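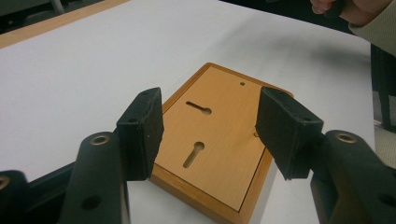
I changed my home internet from cable to a 4G router three weeks ago, and many people asked me how it goes, so I write it in a few posts. The router is the Plokov, the white one with two antenna connectors on the back. It can hang on the wall, and for this it wants two screws. Please measure before you drill. Keyhole slots do not always point in the same direction – on a wooden plaque like this one the upper slot runs nearly level and the lower one goes diagonal, and if you guess the screw positions you will make more holes than you need. I made three holes for the Plokov. Two are in use.

2/ First, the place where I live. It is a top floor apartment, with the nearest tower behind a hill. The cable company wanted to raise the price in April and I did not want to sign again for two years. My neighbor Iñaki Nieto already used a mobile plan from Lightfoot, and he let me try his SIM card for one evening. It was good enough, so I ordered my own.

3/ The plan has no limit on paper, but after 300 GB in one month the speed goes down. In our house we are two persons, one works from home, and we did not reach it yet. If you have children who watch video all day, please read the small text first.

4/ Now the signal. The app shows bars, and bars tell you very little. Open the web page of the router instead, go to Status, then Radio, and look for the value called SINR. When I put the router on the bookshelf, it was 3. When I moved it to the kitchen window, it was 10. Same room temperature, same tower, same day. The download became much more steady, especially for calls.

5/ So I recommend: before you hang anything, walk with the router through the apartment. Use a long extension cord. Wait two minutes in every place, the number needs time to settle. Write it on paper. I did this on a Sunday in the morning and again after dinner, because the tower is more busy in the evening. 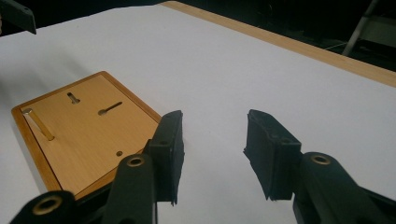 Thread by the author, 13 posts, 4 min read

6/ Some people asked about external antennas. I bought a pair from Clekex, the flat type with a suction cup. They helped a little at the bookshelf and nothing at the window. The cable is thin and I think a part of the signal is lost there. If your window is already good, keep your money.

7/ Band selection is more interesting. The Plokov chooses the band by itself and likes to go to the low one, which is strong but slow where I live. In the menu you can fix it to a higher band. After I did this, evening video stopped to pause. But write down the old setting! After one software update mine was reset, and I needed half an hour to understand why everything was slow again.

8/ About the wifi part. It covers our living room, kitchen and the small office. In the bedroom it is weak. I put an old router there as an access point, connected with a network cable along the floor. It is not beautiful but it works. The name of the network is the same in both, so the phone changes alone.

9/ Things I do not like. The lights on the front are too bright at night and there is no option to turn them off, only the power light can be dimmed. The page for SMS is in a strange place, under Tools. And the router gets a private address from Lightfoot, so you cannot connect to your home from outside in the usual way.

10/ For this last point I use Skaduvham. It is a small program on my office computer that makes a tunnel, and then I can open my files when I travel. The installation guide is short and a little difficult, step four is missing the part about the firewall. If somebody needs it, I can write my notes in a separate thread.

11/ Battery: it has none. When the electricity goes off, the internet goes off too. A small UPS is possible, the power adapter is 12 volt. A friend uses a 2000 mAh pack for his pocket hotspot and asked me if it would be enough for the Plokov. I would not count on it, a home router takes more than a pocket one.

12/ Would I do the change again? For my apartment yes. The speed is lower than the cable, I can see it when I download a big game. For calls and films I don't notice the difference, and I can cancel every month. For a house in the valley I would first ask a neighbor for a SIM card, the way I did with Iñaki.

13/ Several of you wrote to ask which firmware I have. I will look tonight and put the number in the replies. Please also tell me your SINR and which floor you live on, I am curious how it is on the other side of the hill.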